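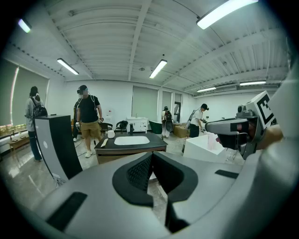 Mikkel Hjaltested wrote back that a backpack worn indoors should be coded as clothing, full stop, and that I was making life hard for myself by giving it a column of its own. I slept on it and kept the column. Sorry, Mikkel! You're credited further down.

Bags On Indoors
README for the notes and tables, updated January 12, 2026

So what is it? I wanted to know what people wear and carry when they're standing around in a room together, and mostly I wanted to know who keeps their backpack on. I'm a bag person. I sew straps for fun, I have opinions on sternum clips, and I kept noticing that plenty of people never put the thing down even when they're on their feet for ages on a hard floor. That grew into a notebook, then a spreadsheet, and now there's a folder with a README in it.

What's in the folder

people.csv - the main table, 1873 rows, one row per person per visit. If I saw you in the morning and again after lunch, you're two rows.
rooms.csv - one row per room, with floor type, where the windows are, and whether there's anywhere decent to leave a bag (hooks, a bench, a spare table).
bags.csv - the 471 rows where somebody had a bag on their back or shoulder, with whatever I could tell about it.
notes.txt - my rambling. Skip it unless a row looks odd, then search for the row number.

Columns that need a word of explanation

top and legs: plain words only. "light gray long-sleeved top" or "khaki knee-length shorts" is as fancy as it gets. I started out trying to name fabrics and had to throw it all away, so please don't send me rows that say "poplin."

shoes: blank means I couldn't see them. Blank doesn't mean barefoot, I have a separate value for that (socks get one too).

bag_on: yes, no, or straps_only. The last one is for people facing me, where I can see shoulder straps and can't see what's attached to them. Light-colored straps over a black T-shirt could be a backpack or could be something else entirely, and I don't guess. Early on I did guess, and Mikkel caught it.

bag_color: main color first, then any second color after a slash. A black backpack with reddish details goes in as black/red. Yes, I know reddish covers a lot of ground. Burgundy and rust are in there too, and if you need them split apart you'll have to ask me for the old sheet.

facing: toward, away, or side. It matters more than I expected! People seen from behind have great bag data and terrible everything-else data.

hidden: yes if somebody else is standing in front of them. Those rows are mostly blanks, and I left them in so that the number of people in each room comes out right.

Rooms

Most of the rows come from three places: the upstairs hall at Cikthorpe, the Bech building, and the long room at Farken. I picked bright rooms where I could. Dark trousers and a black backpack turn into one big blob in bad light, and I've lost whole afternoons to that. Shiny floors are fine, and carpet is fine too - the only thing that really throws me is a strong window behind people, so there's a backlit column in rooms.csv.

Things I already know are wrong

The Zelo rows from November have bag_color filled in by a friend who writes navy for everything darker than a pigeon. Treat navy in those rows as "dark."

Caps are a mess. A cap with something worn over it is just "cap" in the first 1396 rows, and from there on it's "cap + headwear." I've been meaning to go back and fix the early ones.

Shorts with a long-sleeved top turn up more than you'd think, and so do two people in the same room dressed for two different seasons. Those aren't typing mistakes, so please leave them alone.

Privacy

No names, no ages, no faces in anything I share. I never wrote down who anyone was. If you were in one of the rooms and want your row gone, tell me roughly when and what you had on and I'll take it out.

Using it

Go ahead, for anything you like, as long as you say where it came from. I'd love to hear from anyone who makes bags. Corrections are welcome, new rows even more so (I'd like to get to 4000), and if you send some, please fill in facing first and do the colors after.

Thanks to Mikkel Hjaltested for checking bags.csv line by line and for arguing with me about nearly all of it.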